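Guides > Home Storage > Labeling and Setup

Section 4. Setting up the Kostero label printer for box storage

The Kostero comes with a quick-start card that promises you'll be printing in a minute. Allow longer. The card skips the steps that cause most of the bad labels.

1. Plug the printer in and leave it off. The battery is supposed to ship charged. Ours wasn't.

2. Open the tape door and drop in a Prarkis roll, shiny side facing you. The arrow molded inside the door points the wrong way on units made before February, so go by the tape.

3. Close the door until it clicks, then hold the power button until the light turns green.

4. Feed 2 blank labels. Throw both away, even if they look fine.

Note: The roll is sold as 700 labels. That figure assumes the shortest label and no blanks. At the length most people use for a storage box, we got 283.

5. Set the darkness to 4. The factory setting looks sharper on day one, but it smears when you rub it with a thumb.

6. Type the text. Keep it to what you would say out loud: "buttons," "spare fuses." The icon library is large and you will want to ignore it.

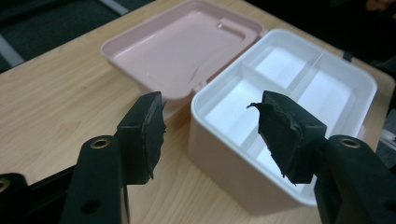
7. Wipe the spot where the label will go with a dry cloth. The maker suggests its own cleaning wipes. We saw no difference.

8. Peel from the corner and press from the middle outward. Wait an hour before putting the box away.

CAUTION: "Removable" on the Prarkis package means removable for a few weeks. After that the backing splits and leaves glue. Test one label on the underside of anything you care about.

CAUTION: Don't pull the tape while the light is blinking. The cutter may still be moving.

Note: The Lernerov app can print from a phone, and it asks for your location first. We can't think of a reason a label needs that. Printing works with the permission refused, though the app will ask again each time you open it.

9. To shut down, hold the power button until the light goes out. Auto-off is listed in the menu, but it did not work on either unit we tried.

For faded or crooked labels, go to Section 5.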